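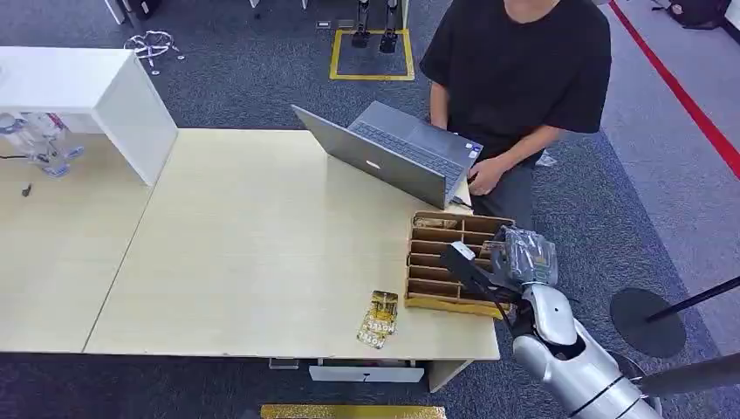
My sister reckons I should stop calling it a kitchen garden when it's one raised bed and a row of buckets, and that if I'm going to keep a diary about it I might at least admit how many courgettes have gone in the bin. Fair enough. I told her the bin was full of marrows by then, so technically no courgettes at all. She didn't laugh.

2022-08-17

Rain at last! Proper rain too, the sort that bounces off the shed roof and gets in under the felt. I stood at the back door in my socks for ages just smelling it. The water butt had been down to a green puddle since the weekend before last and I'd been carrying the washing-up bowl out every evening like somebody in a history programme. Then this morning, gurgle gurgle down the pipe — lovely.

The tomatoes won't thank me. Everything I've read says they split if they go from bone dry to soaking, so I picked anything with a bit of colour on it before work and came in with my T-shirt full. Most are the Gorkier ones, the big ribbed plants I grew from a swap packet. Slow to get going, and I nearly pulled them out in June, but the flavour is miles ahead of the Palma, which crop like mad and taste of not very much. I weighed the best Gorkier on the kitchen scales and it came to 355 grams. The second best was 234 and had a slug in it.

Beans are over, more or less. I let them get stringy while I was at Mum's and now they're only good for drying. I might keep a jar back for sowing and put the rest in soup.

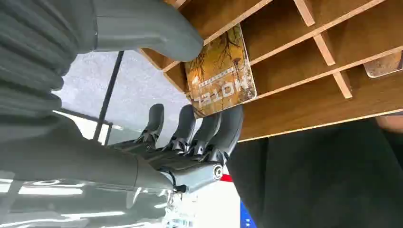 Soup is the other thing on my mind, as the freezer is already full of last year's. I had a dig through it tonight and found seven tubs with no labels on them. One is definitely leek. One could be leek or could be apple, and I'm having that for lunch tomorrow whichever it is (with toast, to be safe). I've promised myself I'll write on the lids this time, and I've put the marker pen in the cutlery drawer so I can't say I couldn't find it.

The Flununier catalogue came in the post as well. Garlic, broad beans, overwintering onions, all those glossy pages when I haven't even dug up the potatoes. I've turned down the corner on two kinds of garlic and I'll get them in by November, if the bed's clear. Last year I bought mine from Jamer, in the sale bin by the tills, and half of it was soft before I got it home. I did complain, and they gave me a voucher, and I spent the voucher on a hose fitting that doesn't fit the hose.

Still raining now, a bit lighter. I can hear it dripping into the bucket by the step. I ought to go out and check the slugs but it's gone ten and my good wellies are in the car, so they can have the lettuce. Must ring my sister about Sunday and ask if she wants any tomatoes. She's getting a marrow either way.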